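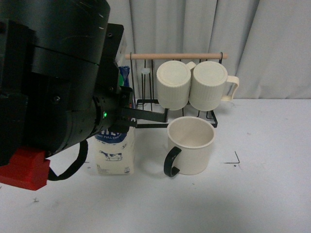

Unit 3: Hanging Storage for the Coffee Corner
Home Organization, evening course
Handout prepared by Chrysoula Sotiropoulos

Mugs again! I know some of you expected us to move on to pantry shelves, but the mug rack is such a good little object to learn from that I want a full session on it. Everything we said in Unit 2 about reach, weight and drying comes back in something you can carry in one hand.

Parts of a rack

Base. The wire rectangle or grid that sits on the table. It keeps the rack upright and lets drips fall through, so wipe under it as well as over it.
Uprights. The thin bars at each end. Check that they stand straight before you load anything.
Handle. On many wire racks this is a wooden dowel across the top. It's lovely to hold, but it doesn't like soaking. Wipe, don't dunk.
Hooks. Where the mugs go. Count these before you buy, and try one of your own mugs on them if the store will let you.

Loading

Hang the first mug by its handle and let it settle. Then hang one on the other side if your rack has two sides. A light wire rack can tip if all the weight goes on one end, and stoneware is heavier than people expect (weigh a favorite at home, it's fun).

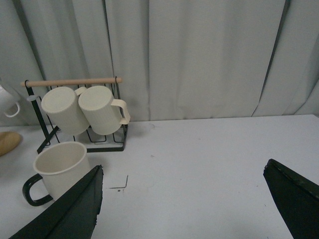

Mugs hung next to each other will often touch. For storage I don't mind that at all, as long as you take them off one at a time with a hand on the neighbor. For drying, leave a free hook between them if you can, especially when the handles are small and the mugs sit at a slant. A slanted mug can hold a spoonful of water along the lip, and you'll find it with your sleeve.

Plain and ribbed mugs in the same color look terrific together, by the way! Matching the color and varying the surface is the easiest trick I know for making a small set look chosen. We'll come back to this with bowls.

Where to put it

Keep the rack near the things you use with it: coffee, tea, sugar, the spot where the milk gets set down while you pour. Leave room in front for a hand and a mug coming off the hook sideways. Set it in from the table edge. If there's a curtain behind, pull the fabric clear so it doesn't catch on the wire when you open it.

Practice at home

1. Clear your coffee corner completely and wipe the surface.
2. Choose the mugs you reach for every day. Hang only those.
3. Live with it until our next meeting, then sketch the layout and mark anything you moved.

Bring the sketch to room 19. Pencil is fine, and messy is fine too. We'll pin them all up and compare, which was my favorite part of the evening last October.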